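3.2 Equipment planning and costs

The budget for the sorting station was fixed before the task was. We had one equipment grant, to be spent by the end of August, and it had to cover the arms, the table they are fixed to, the computer, the cameras and whatever the arms were going to sort things into. This section sets out how the money was divided and what we would change, as published accounts of similar work seldom include either.

We asked for quotes from two suppliers. Gustis offered a single larger arm with a longer reach and a service contract. Tivetti offered a pair of smaller arms, sold without a stand, at a lower total price. We chose the pair. Many of the tasks we had in mind call for one hand to steady an item while the other moves it, and a single arm would have needed a clamp or jig for each new item. The smaller arms also carry less weight, but none of the items on our list came close to the limit.

The price of the arms turned out to be a poor guide to the price of the station. Mounting parts, power supplies, spare gripper fingers and cabling were quoted separately or not at all. We had set aside 2000 euros for these and spent all of it before the second arm was running. Cabling was the item we judged worst. Each arm needs power and a data line, the cameras need their own, and the runs from the equipment stand to the table were longer than we had drawn them. We bought one set of cables twice in different lengths.

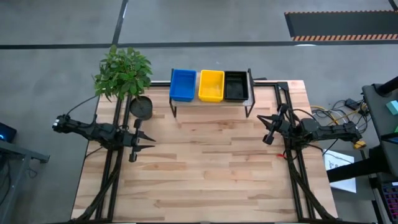

Bins and racks were the cheapest part of the plan and took up a good deal of discussion. The Savolainen catalogue lists parts bins in several sizes and colours, and we settled on plain open ones of different colours so that a target could be named in a short instruction. Placing them at the far side of the table keeps the area between the grippers free for the items to be sorted. It also means that both arms have to reach forward to drop an item, and this should be checked against the reach given by the maker before a table is ordered. We checked it afterwards.

Delivery times mattered more than price in the end. The arms were promised in four weeks and came in up to 18, depending on the part. The Flutodine controller boards were held up longest, and Figure 4 gives the order and arrival of each part. During the wait we could fit the rails and test the cameras, but we could not collect any runs, and staff time was charged to the project all the same. A plan that counts only purchase prices will miss this cost.

For a second station we would order the long-delay parts first, keep a larger share of the budget for cables and mounts, and buy spare fingers with the arms. We would keep the same table layout.

Figure 4. Order and arrival of parts for the sorting station, by supplier.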